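Drirkton Soft Goods: gripper pair setup and care

README for the hand-held gripper pair behind the Drirkton clothing set (904 episodes, sweaters and other things that snag). Maintained by Elibariki Okoth, who would like you to read the pad section before writing to him about the pads.

Contents of this folder
calib/ lens and jaw calibration, one file per gripper
logs/ raw jaw width, with timestamps
pads.txt the pad history, longer than it should be
README.txt

Before a session

Put both grippers on the bench, cables out straight, and close each jaw by hand. The fingers should meet without a click. A click is a pivot bolt backing out. Snug the bolt, don't crush it: an overtightened linkage moves like a rusty gate and the width log turns into a staircase. We have recorded that staircase. It is in logs/ under "do_not_use", where three people have used it.

Zero the jaw width fully closed, then fully open. Repeat until two readings in a row agree. If they still disagree after 10 tries, the linkage is dirty or you are squeezing with feeling.

Route the cable down and away from the work, with enough slack to reach across the bed. Too little and you get a tug halfway through a fold. Too much and the cable gets folded too, very neatly.

Pads

Grip pads come from Ziletti in packs. Wipe them after every knit garment with a barely damp cloth, along the ridges. Alcohol makes them shiny, and shiny pads drop sleeves. Fuzzy yarn is the worst offender. It packs into the grooves until the pad has a small sweater of its own.

Change pads in pairs. One new and one old pad will roll the fabric toward the old one, and the policy trained on it will learn to do that with great confidence. A pair lasts up to 70 episodes on knitwear and much longer on shirts. Write the change in pads.txt.

Lenses

Dry cloth only. Lint on the lens looks like lint on the garment until it follows you to the next garment.

Repairs

Keep the bolts in the tray with the lid. The Yalçınkaya bench driver fits them; the Ellov one nearly fits them, and has ruined several. After any work on a linkage, redo calibration and start a new file. Do not edit the old one.
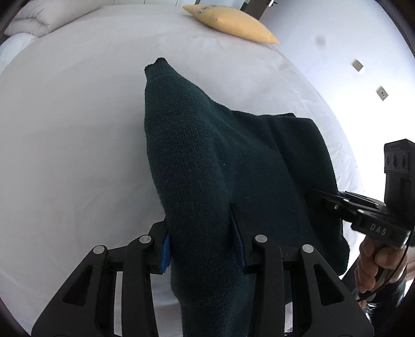

Category: Knitwear / two grippers

One gripper pinches the sleeve between its blue ridged pads while the second is held in from the side. For dark knits on a white sheet, check exposure before you start, and brush the garment first if you care about the specks. Known issue: the calibration script still asks for "left" and "right" in Elibariki's sense, from when he stood on the other side of the bed.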